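**Sending parcels abroad – reuse old boxes or buy new?**

**sverre_b**
I sell old board games on the side and send maybe five parcels a month overseas. I've been reusing boxes for years, but Daninport just turned one away at the counter for "previous labels". Has anyone else had this? It was one label, half peeled off!

**delaboateng**
Yep, same in November. They're getting picky. I turn the box inside out now – open it along the glued seam, fold it the other way and glue it back. Takes me ten minutes with the telly on.
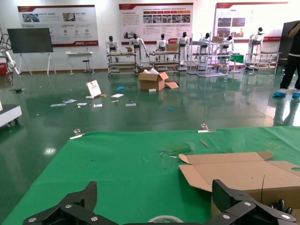 Opened out on the green cloth, flaps and all.

**Soledad T**
Can't agree with Dela, sorry. Once you've broken that seam the box is never as strong. I lost a teapot that way (well, the lady in Bergen lost it, I just paid for it). I get flat packs of 100 from Metell and they come to 32p each. Cheaper than refunding people.

**delaboateng**
A teapot though! Board games aren't going to shatter. I've only had one come back squashed and that was a Jelo box, which are rubbish new or old.

**matus3133**
Jelo boxes are fine if you don't overfill them, I use nothing else. Sverre, just stick plain brown paper over the old label. Daninport have never said a word to me.

**sverre_b**
Tried the paper, the chap peeled it back to look. Might do the inside-out thing for the small ones and buy new for anything heavy. Soledad, do Metell do a long flat size?

**Soledad T**
They do, but only in the big packs. Happy to split one with you.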